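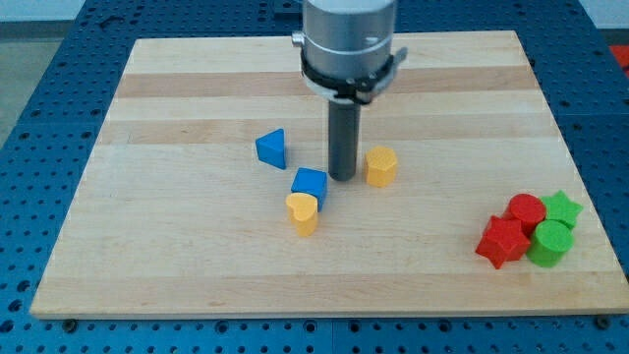

Wooden shapes on the maple board, April.

The board got its oil this month, two coats of the Omon stuff, and the colour has come up well. The strips alternate pale and honey, and the darker ones had gone grey and furry near the sink at our old place. I sanded it back with 113 strokes a side (Adoración Llorente counted, I didn't ask her to) and wiped it down between coats.

It's too wide for the new kitchen bench, so it has become the board for the blocks. Blue triangle, blue cube, yellow heart, yellow hexagon, the red star and the rest of them. I bought the set second-hand and the paint has lasted better than I expected. The heart is still my favourite — it's a nice weight in the hand and the edges are smooth.

They used to live in a Honeo tin with a lid that stuck. Now they go in a cloth bag on the hook by the door, and the tin has screws in it.

Next job is a second coat on the underside. I've got 5 rags left and half a bottle of oil. After that I want to look for a green one.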